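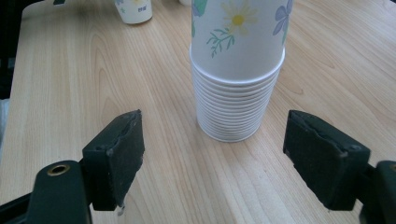
Flowered cup, stack of plain white ones under it

ok thread on the Vesen smokehouse news bc people keep asking me in DMs and I'm typing this between calls

1/ Vesen is putting up a second plant. Cold smoked trout and mackerel, same as now, plus a line for ready-sliced packs. Site is in Viltgate, old dairy building, out past the rail yard

2/ Dalibor Malý (runs it, bought out his partners a while back) told suppliers on Monday. Local paper had it by the evening. So no, not a leak, pretty much everyone in the room had a phone out

3/ Numbers he gave: 289 people on payroll now, wants 300 by the time the new place opens. People are calling that a jobs boom. It's eleven jobs. Good jobs! But eleven

4/ The slicing line is where the money went. Right now they send whole sides out to get sliced and packed by somebody else, then truck them back, then truck them out agian. Two trips on a fish that already has a short date on it

5/ Asked Lina Chidiac about that, she buys chilled for the Nassar stores. Her words: "I lose days before it even gets to my shelf. Give me those days back and I'll take more." She wouldn't say how much more, I did try

6/ Nassar is the big customer here btw. Second is Dostorach, the catering people, they take the trimmings for spreads and salads. Forgot to say that up top

7/ Kilns - someone asked. Staying with beech, no liquid smoke. New plant gets 2 kilns to start and floor space for more. Malý was kind of touchy on this one. Said the flavor is the only reason anybody pays his price

8/ Price is the thing I'd watch. Trout costs went up all summer and Vesen hasn't moved its list since spring. Ghada Azar does their sales and she said "no plans" when I asked about fall. No plans is not a no

9/ Water permit isn't signed yet. Town meeting on it in September. The dairy had a big allowance, but it lapsed when the place closed so they have to start over. Malý says formality. The neighbors I talked to did not say formality

10/ One of them, Tala Shboul, lives right behind the site and mostly wants to know about the smell and the trucks at 5 am. Fair. There's no truck schedule in the filing, I went thru the whole thing

11/ Oh and Karim Jaber is moving over from the old plant to manage this one. Started there on the gutting line. Guys on the floor seem happy about it

12/ Correction to 4 - they send out most of the sides for slicing, not all. Small batch of 1000 packs a week gets done in house by hand for the shop. Thx to the person who emailed

13/ Minimum order for small delis stays the same for now, got that from Ghada just now. Will post the permit date when the town puts it up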